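Folding by hand, sixty takes at a time

I'd been meaning to talk to Ghada Karam for ages, and when she finally had a spare morning she told me to come to the house where the work was going on and to wear something I didn't mind kneeling in. Good advice!

Ghada runs the cloth side of a small research project called Wardale. The question is simple to say and a pain to answer: can you teach a robot to handle fabric by having people do the job with the robot's own style of fingers, in ordinary homes, and never bringing the robot along? "People hear 'robot lab' and picture a cage and an arm bolted to the floor," she told me. "Mine's mostly laundry."

The people doing the demonstrations hold a gripper in each hand and work them like a pair of big tongs. A camera rides on each one, so what gets recorded is what the robot would see if it were doing the job itself. I had a go, and I was terrible. You don't realise how much your fingertips are telling you about a piece of cloth until you've swapped them for two stiff pads. I dropped the same corner over and over while Ghada very politely looked at her notebook.

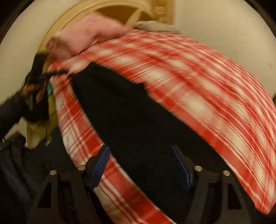
What I really wanted to know was why cloth, when half the field seems happy stacking cups. She laughed at that. "A cup is the same cup when you've put it down. A tea towel has changed shape before you've let go of it, and then it's hiding half of itself from you." Her colleague Colm Kavanagh, who does the model training, was listening from the hallway and chipped in that dark fabric is his particular misery. "You lose the edge," he said. "A black shirt on a black shirt, good luck. I can't see the fold half the time, so I don't know why I expect the network to."

So the interesting bit, for me, was what they did about it. The first round, back in January, was 200 demonstrations of neat, tidy folding, all done at an easy pace on a plain background. The policy they trained on it folded nicely until somebody put the cloth down a bit crooked, and then it just sort of pawed at the air. (Colm has a video. It's painful.) For the second round they recorded only 60, but they asked people to start from a mess: plaid under plain, things in a heap, whatever was lying about. If you fumbled, you kept going and fixed it, and the fumble stayed in.

"I was sure the fumbles would hurt us," Ghada said. "I argued against keeping them, it's in the minutes, Mireille won't let me forget it." That's Mireille Abou Jaoude, who designed the second round. They tested both policies on 11 garments neither one had been trained on. The tidy one got through four. The messy one managed 9.
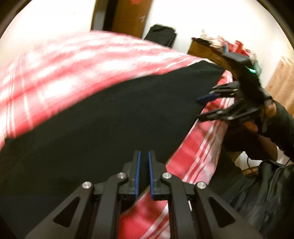
Both grippers at work, with the black fabric spread over the checkered cloth.

I asked whether nine out of 11 meant the thing was solved and got a fairly firm no. The two it failed on were both stretchy, and it failed on them every single time. It's also a small test, and Ghada was keen that I say so. They haven't pulled apart how much of the gain comes from the messy starts and how much from the recoveries, because in the second round the two always came together. Mireille's next batch splits them up, with one group starting from a heap but throwing out any take with a slip in it. Ghada thinks the recoveries matter more. Colm's money is on the heaps.

They plan to put the write-up and the recordings online on 1st September, failures included. I asked Ghada if she folds her own washing any differently these days.

"I don't fold it," she said. "I've got a chair."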